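Clothes swap returns in March

The Skunwood clothes swap is back in March, after a year off in which we were all supposed to be buying less. Judging by the bags already stacked in Emiko Sakamoto's hallway, we were not.

The rules are the same as before, which means they will be ignored in the same way. Bring up to 8 items, clean and with the zippers working. You get a token for each one and spend your tokens on other people's mistakes. Coats cost 2. Formal wear costs 1, as it has been going around the same few households since the first swap and ought to be paying us.

Last time we took in one left ski boot and a sweater that Noboru Higuchi had donated, regretted donating, and spent 5 tokens getting back from a teenager who knew how to bargain. He would like it known that the sweater is not coming this year.

Please fold things before you come. A heap on the floor of the car is not folded, even if it started out that way. Liis Sakalauskas will be on the door and has firm views about sleeves.

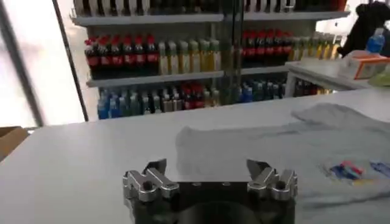
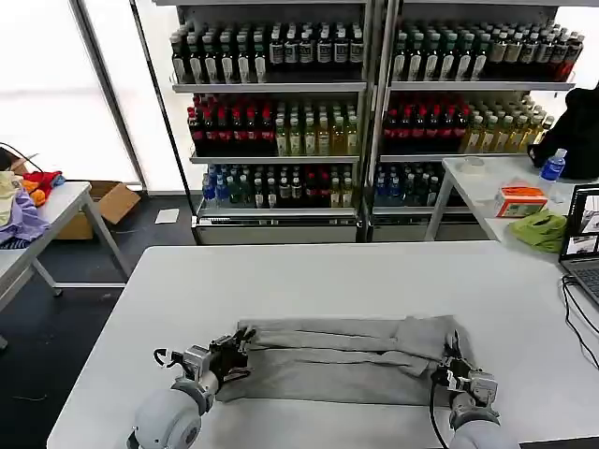
Children's clothes get their own corner this time, sorted by age, with the usual warning that the labels were written by optimists. Shoes are welcome in pairs. Underwear is not welcome in any quantity.

Whatever is left at closing goes to the thrift store on Prandov Street, whose manager has asked us to send no more than 50 pieces and no more novelty ties. If you can drive a load over, tell Renji Nagano before the end of February. Bags can be dropped at Emiko's until then, but please ring first, as the door no longer opens all the way.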